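Buscar en la ayuda Escriba su pregunta
Ayuda > Programa Prundska > Enseñar tareas con pinzas de mano

Preguntas frecuentes de quienes empiezan a grabar demostraciones

¿Hace falta saber de robótica?
No, de verdad que no. Si sabe usted recoger una mesa o poner un rollo de cinta en su sitio, ya tiene lo principal, y lo demás se lo enseñamos con calma la primera mañana (Birsen Erdem, que lleva la formación, tiene una paciencia infinita y le repetirá las cosas las veces que haga falta).

¿En qué consiste una demostración?
Usted toma una pinza en cada mano y hace la tarea de principio a fin, como la haría en casa pero un poquito más despacio. El robot aprende después de esos movimientos. Pedimos 12 repeticiones por tarea, y cada sesión dura 54 minutos, con descanso aparte.

¿Cómo se sujetan las pinzas?
Con firmeza, pero sin apretar de más, que luego se cargan las muñecas. Procure que el cubo o la placa con el dibujo en blanco y negro quede despejado, sin mangas ni cables por delante.

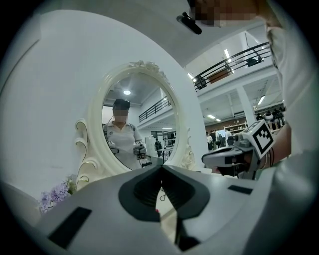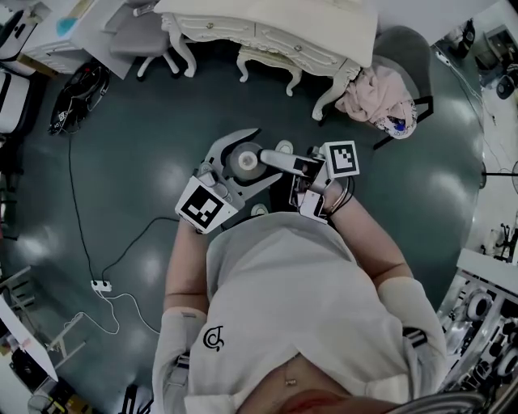 Pinzas de mano con marcador en blanco y negro, en el espacio de trabajo.

¿Puedo llevar pulseras o collares?
Sí, siempre que no se enganchen. Si nota que algo roza el cable, quíteselo antes de empezar y guárdelo en su taquilla.

¿Y si se me cae el objeto?
¡No pasa nada! Recójalo con la misma pinza y siga adelante. Esas correcciones también nos sirven mucho, así que no pare la grabación ni pida perdón, que aquí se nos ha caído de todo.

¿También se puede enseñar a distancia?
Sí, en la sala Zapata, con los mandos de Deltetti. Para pasar a esa modalidad pedimos haber completado antes 500 demostraciones con pinzas. Urmas Pärn abre los turnos a comienzos de mes y suelen llenarse enseguida, de modo que conviene apuntarse pronto.

¿Cuándo se cobra?
Clisimport hace las transferencias a mes vencido. Las sesiones de febrero se abonan en marzo.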